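Tuesday, late

The rain stopped before lunch and so I had no more excuse. For the whole of July I said to myself that I would make order in the front room, and each time something smaller and easier came first. Today I carried the chairs out to the corridor, put them one on the other, and looked at what remained: the light wooden table, the gray carpet, the lamp, two bookcases, and all the boxes from Wutmont which I have not opened since I came to this apartment.

I must write down about the boxes, otherwise I will forget again what is where. The one with the green tape has winter curtains and the good tablecloth. The one that was wet at the bottom has only magazines, and I threw away most of them, but I kept the one with the article on the old market hall. The long box has the parts of the shelf that I never built in the other place. I laid all the parts on the carpet and looked for the paper with instructions. It was inside a cookbook. I do not know what I was thinking when I put it there.

The shelf is from Celano. I bought it when they were closing the shop near the river and everything was cheaper. On the side of the box somebody wrote 681 with a thick pencil, maybe the place in the warehouse, and below it there is another number, 871, crossed out with two lines. I hope it means that they first made a mistake and then corrected it, and that I have the right shelf. The drawing on the paper looks like mine, except the feet, which in the drawing are round and mine are square.

I worked on it from two o'clock until almost five. The sides went together without trouble. The back panel did not want to enter in its groove, and I had to take out four screws and begin that part again. My wrist hurts a little now. I should have bought a better screwdriver, I say this every time, and then I finish the work with the bad one and put it back in the drawer and do not think about it for a year. The shelf stands now by the wall under the window. It leans a little bit to the left, but I think it is the floor that leans, the whole house is old and does the same thing.

At five I made tea and ate the rest of the bread with plum jam, standing in the kitchen, as all the chairs were outside. I listened to the neighbors above moving something heavy too. Perhaps it is the season for it. When I was a child my mother did the big cleaning two times in the year, before Easter and again when the heating started, and we children got one job each. Mine was always the spoons. I had to rub them with a cloth until I could see my nose in them upside down. I liked this job very much and I was angry when my sister got it one year.

After the tea I started on the table. It is the thing I like the most in this apartment. It was here already when I moved in, and the landlord said that I can use it or put it in the cellar, as I wish. I cannot understand a person who would put it in the cellar. The wood is so pale, and when you come near there are fine waves in it, like sand after the water has gone back. The top was full of my things: envelopes, the sewing box, the radio, a plate with keys, the bottle of Lelel that I use for the wood. I put everything on the floor first and then asked of each thing if it must really live on the table. The radio went to the new shelf. The sewing box went to the new shelf also. The envelopes I sorted, and this took longer than the whole table.

Between the envelopes I found the bill for the electricity, with 2,827 as the reading of the meter. I remember well that I went down to the cellar to look at it with a flashlight between my teeth, in my coat over my pajamas. The bill is paid, I checked. I found also a postcard that I wrote and never sent, with a stamp already on it. The stamp is probably not enough anymore. I will put one more beside it and send the card anyway, and in a small corner I will write that it is late.

Then I wiped the top two times, the first time with a damp cloth and the second time with Lelel on a dry one, always in the direction of the waves. I learned this from the old man who repaired our door when I was a student. He said that you must never go across, and he showed me with his whole arm, very slowly, like somebody who pets a big dog. I think of him each time I clean wood, although I have forgotten his face and have only the arm.

I want to keep the top free for at least one week. I know how it goes. First comes one envelope, then it looks lonely and I put a second one, and on Sunday I eat my soup on a corner as big as a napkin. So I have made a rule that papers go directly to the new shelf, in the blue folder, and I empty the folder on the last day of the month. I wrote the rule on a small piece of paper and I stuck it inside the door of the cupboard, where guests will not see it.

The light in that room is strange and I have not yet learned it. On one end of the table it can be so strong that the wood turns almost white, and beside the table, on the side away from the lamp, there is such a deep shadow that I lose my slippers in it. I tried the table in another position, with the long side to the bookcases, but then I could not open the lower door. I pushed it back. In the end it stands a hand wider from the wall than before, and that is the complete result of one half hour of pushing.

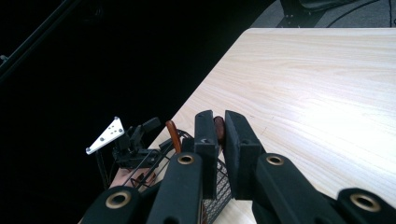 The carpet I left for last. It is gray and it forgives a lot, but under the table there were crumbs and threads from the time when I was shortening the trousers, and one button which I think belongs to the brown coat. I went over it slowly with the vacuum cleaner, the old Nel, which makes the noise of an airplane and pulls quite weakly. On the open parts it is enough. Near the walls I had to go on my knees with the brush. And the cables, always the cables! I would like to have them all along the wall, flat, with those little clips. I saw the clips in the shop in a bag of 40, which is far too many for me, but they do not sell less. Maybe I will ask the neighbor if she wants one half of the bag.

By seven the chairs were again inside. I sat down on each of them for a moment, to see the room from every side, and I was pleased. The shelf is too new for the rest and smells of the shop, but this will pass. From the chair by the window I can see the top of the table, quite clean, and behind it the gray floor, and I had the feeling that the room became larger by one or two steps. I did not measure it.

There is still one box closed, the smallest. It has written on it only "various" in my own handwriting, and I was afraid to open it so late, because from such a box you do not get out before midnight. I pushed it under the bed.

For dinner there was an omelet with the last onion. I must buy onions, a screwdriver (a good one), one stamp, and bulbs for the corridor. I should also call about the window in the bathroom, it closes only if you lift it, and when the cold comes I will be sorry.

I wanted to read a little, but I opened the book and read the same page three times. My arms are heavy – in a good way, I think. Before I turned off the lamp in the front room I went one more time to the table and put my hand flat on it. It was smooth everywhere except near the one corner, where I always put the hot cup. There I will try again tomorrow with a bit more Lelel and a softer cloth, perhaps the old yellow undershirt, if I did not throw it out with the magazines.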